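Two arms, one basket: catching up with the Rembridge robotics club

Caught Vidar Hovland at the back of the club room a little after 4 pm, eating crackers over a keyboard. He runs the Rembridge student robotics club with Aarti Sandhu, a senior who wrote most of this year's code. They had maybe half an hour. Entry for the Jenanton challenge closes in January and they're not ready.

"We're never ready," Hovland said. "Ask me again the night before."

The task this year is tidying. Two arms, one table, small stuff to pick up and put where it belongs. The team, 13 students, chose rubber bands for practice. Sandhu pushed for it.

"Everybody starts with blocks," she said. "Blocks are nice to you. A rubber band lies flat and the fingers have to come down almost to the wood. A tiny bit too low and you're pushing on the table, too high and you close on air."

So how do you teach that? By hand, mostly. A student drives the arms through the job, the software saves the run, and then you do it again. The team calls the whole setup Mutiso — Sandhu wouldn't say why. By the time I visited they had 3029 saved runs, and over half of them, she said, were junk. 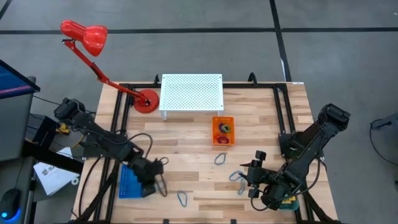

"The first month we kept everything," she said. "Bad grabs, somebody sneezing, all of it. Then we trained on it and the arm learned to hesitate. It would just hover. We taught it that!"

Hovland laughed at that one. He made them go back and sort the runs themselves, which took 3 weeks and cost him, he thinks, 2 members. Would he do it again? "Yes. They know whats in their data now. Last year's group had no idea."

Last year's group was called Dredness and came in second to last. The name is still on the club T-shirts. No budget for new ones.

Biggest headache at the moment is getting the arms to share. Both want the middle of the table, and for a while the fix was to make one wait. Slow. Sandhu has been trying to let them work at teh same time and the results are mixed, her word.

"Lefty is polite, Righty is not," she said. "Same code. I don't get it yet."

I asked what a good result at Jenanton would look like. Hovland said finishing a full round without anyone hitting stop. Sandhu said top half, then went back to her laptop.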